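These are the questions people send us about the Kaplan set, which is what we call the pile of simulated robot episodes we're gathering at Boltbridge. The answers are kept short because the person writing them also has episodes to check.

## Gathering the episodes

**What is an episode, for your purposes?**

One attempt at one task, from the moment the scene loads to the moment the operator presses stop. We keep the camera views, the arm's joint positions, the gripper command and the sentence the operator was given. A typical sentence is "put the cube on the black plate". Sentences with "nicely" in them were retired after a long argument.

**How many are you after?**

3000 for the first release. Each task gets 100, which sounds generous until you have moved the same cube for an entire afternoon.

**Who drives the arm?**

Operators at our Vilham office, using a hand controller and a pair of screens. One screen has the wide view and the other has the view from near the gripper. New starters stare at the wide one and miss everything by a finger's width. After a few sessions they stare at the close one and forget where the table ends.

**What does the close view give you that the wide one doesn't?**

Mostly the last bit of the approach. The learner needs to see the fingers in relation to whatever is near them, and the wide view makes the fingers very small. It also takes in a good deal of floor, wall and window, depending on where the wrist is pointing, and we leave all of that in. 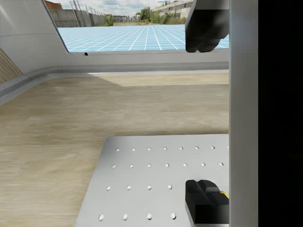
**How long does an operator work before taking a break?**

Sessions stop after 2 hours at most. People get sloppy well before they feel tired, and sloppy driving is easy to spot in the joint data: lots of small corrections, then one big impatient one.

**Do you keep the failures?**

We do, in a separate folder with a reason attached. A dropped object that gets picked up again stays in the main set, marked as a recovery. A dropped object followed by the operator wandering off for tea goes in the bin.

**Can I just script the arm and send you the results?**

Please don't. Scripted motion is beautifully smooth and all the same, and a learner fed on it falls to bits the first time a mug is somewhere unexpected. We do use a script called Destisero to shuffle the objects between episodes, and that is as much as we trust it with.

## Scenes and objects

**Why is there so much on the table if the task only needs one thing?**

So that the learner has to read the sentence. With a lone cube on a bare table it can ignore the words completely and still look clever. Give it crates, mugs, a banana and two plates of different colours and it has to work out which plate you meant.

**Why repeat the colours?**

Same reasoning. If yellow only ever means the crate, "yellow" becomes another name for the crate. A yellow mug on the same table spoils that shortcut, as does a yellow banana.

**What does the wide view look like during a grasp?**

Busy. The cube is in the fingers, and everything it might be destined for is still laid out on the table:

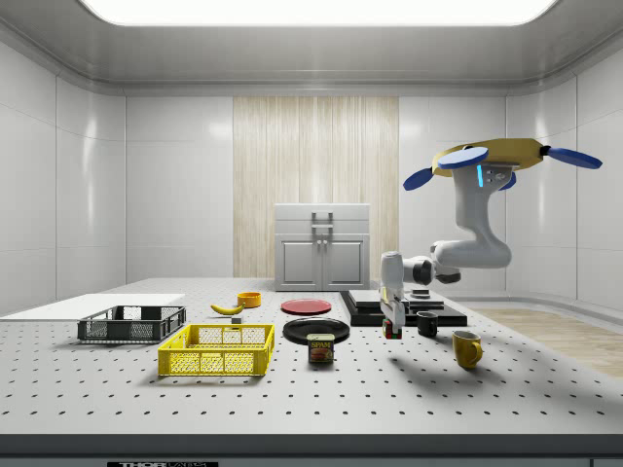

## Checking and labels

**Who decides whether an episode is good?**

A second operator, never the one who drove it. They watch it once at normal speed with the sentence hidden and write down what they think the task was. If their sentence and the original don't match, the episode goes back for another look. Episode 314 came back so often that we rewrote the instruction and drove it again from scratch.

**Why do some sentences have spelling mistakes?**

They were typed by people in a hurry, and the people who will one day give orders to robots will also be in a hurry. We fix a mistake only when it changes the object. "Bowel" was fixed.

**Can I report a bad label?**

Yes, and thank you. Send the episode number and what you think is wrong with it. "The arm looks sad" has been received - we have no field for that.

**When is the first release?**

July, if the checking keeps up with the driving. It is currently behind.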